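# What Happens to Masks at Home: A Household Waste Survey in Mernville

Canan Aksoy and Firdevs Ertürk
Environmental Studies 101

## Background

The town of Mernville picks up trash on Tuesday and recycling every other week. The rules for recycling are printed on a card that goes out with the water bill. The card covers glass, cans, paper and most plastic bottles. It doesn't mention disposable face masks, wipes or other thin items made of mixed material.

We wanted to know what people do with these items once they are done with them. Our first idea was to look at all single-use plastic, but our instructor told us that was too big for one term, so we cut it down to masks and small cloth-like items.

## Method

We wrote a short paper survey and left it at homes on three streets: Voson Road, Söderlund Street and the lower part of Fornov Avenue. We picked these streets because Firdevs lives near them and we could walk the whole route in one afternoon. People could fill out the survey and leave it in an envelope on the door, or answer the questions out loud when we came back.

We got answers from 24 households. The survey asked:

- where masks are kept in the home before and after use
- how many times one mask is worn
- which bin it goes into
- whether anyone in the home has read the recycling card

We also asked people if they would talk to us a little longer about where small things pile up in their homes. Most said yes. We didn't ask for names, and we threw out one question about income after two people complained about it.

## Results

Most households said masks go in the regular trash. A few said they put them in recycling, and the reason they gave was that the material feels like paper. The pleated kind is usually made of polypropylene, a plastic, and the sorting plant that takes Mernville's recycling doesn't accept it.

The more useful answers were about what happens before the bin. People told us that masks don't get thrown out right away. They end up in coat pockets, in the car door, on a dresser or on the bed when someone empties a bag. Once a mask is in a pile with other small things, it tends to stay there until the whole pile gets sorted. One woman on Söderlund Street said she finds them in the dryer.

A folded light-blue mask on top of a plaid duvet, next to a crumpled aqua cloth, is close to what several people told us about.
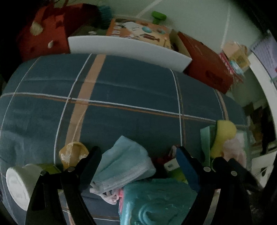
## Reuse

Answers about reuse were all over the place. Some people wear a mask once. Others keep the same one in the car for a month and put it on when they visit a clinic or ride the bus. We had planned to make a chart of this, but the answers were too loose ("a few times," "until it looks bad") to put into groups, so we left the chart out.

## Problems with the Survey

Our sample was small and all from one side of town. The homes on Voson Road are mostly rentals with shared bins, and people there weren't always sure which bin their bag ended up in. Question 3 was also badly worded. It asked "Where do you put used masks?" and some people wrote the room while others wrote the bin. Canan went back to five homes to clear this up.

## Recommendations

We think the town should add one line to the recycling card saying that masks and wipes go in the trash. The card is already reprinted every August, so this shouldn't need a separate mailing. A small trash can near the front door would also help at home, and two families told us they already do this.

If another group picks up this topic, they should fix question 3 first and include the apartments north of the school.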